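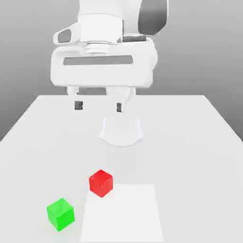 8/3/25

Finally sat down with the gripper offset problem on the Gronow cell, the one Efren Lumanlan flagged when the real arm kept closing low on the blocks. My plan was to fix the sim first and only then touch the hardware, so I spent the morning in the config for the hand (way too many files, more on that below). I had the tool point defined at the flange face plus a number somebody typed in ages ago, and that number belonged to the old fingers. The new ones have the dark gray pads at the tips, and the pads add 3 mm that never made it into the file. I parked the arm over the table with the fingers open and left the red cube at the corner of the mat and the green one off the mat to the left, because I wanted one target that straddles the edge and one on bare table. If the height is wrong it should show up differently on those two!

New tool length is 139 mm, flange face to pad tip. I measured it twice on the real hand with the good calipers and Edgardo Malabanan measured it once without looking at my number, and we agree. It goes in the tool file AND in the Kunduvero export script, which keeps its own copy for reasons I'd love to hear someday. I forgot the export script the first time and lost most of an hour wondering why nothing had changed.

While I was in there:
- deleted the two old tool definitions so we stop picking them by accident
- mat thickness is now in the table file as 2 mm, it was zero before
- left the finger friction alone, it's a separate fight

Ran 53 grasps in sim with the new length, alternating cubes. No pad contact with the table on any of them. One dropped grasp on red, cube rotated so the pads came down on an edge. I think that's the approach angle and has nothing to do with the offset, but I saved the log anyway.

Still to do on the real cell: reload the tool file, re-zero the wrist, and check the flange screws before running anything – Efren found one a bit slack in the spring and I don't think we ever put threadlocker on it. Run at low speed first please. Spare pads are in the Weltbridge box under the bench, and if you take the last pair tell me so I can order more from Esholm. Edgardo has the calipers.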